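Stuck in the Droldale Caverns, can't find the second exit

Posted by Guadalupe Cuevas, 27/02/2024

Hi everybody! I've been playing Sasden with my nephew and we're having a wonderful time, but we've hit a wall at Droldale Caverns. The map shows two exits and we've only ever found the plain one past the waterfall. We get 300 seconds on the clock and I've used up nearly all my lives poking at walls. Is there a key, or a switch, or are we supposed to come back later with something from the Clenesside levels? Thank you so much in advance!
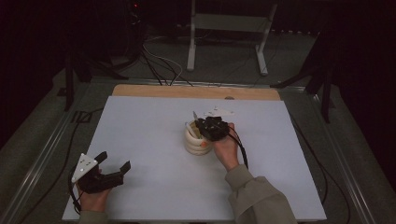 I should add that we have the glider but not the heavy boots, in case that matters.

Gallegos

Oh, I remember this one, it drove me up the wall too! You don't need the boots. Go in as usual and, right after the 2 bats, drop down the shaft on the left (it looks like a bottomless pit, but there's a ledge). Hold the glider open as you fall and drift left. You'll land by a blue door, and the second exit is through there. Try to get there with time to spare, as the tunnel behind the door is a long one.

mossy_lantern

you need 900 coins i think

tobin88

The coins are for the bonus room, a different door. Gallegos has it right, only let go of the glider just before the ledge or you'll bounce off it. Took me 6 tries.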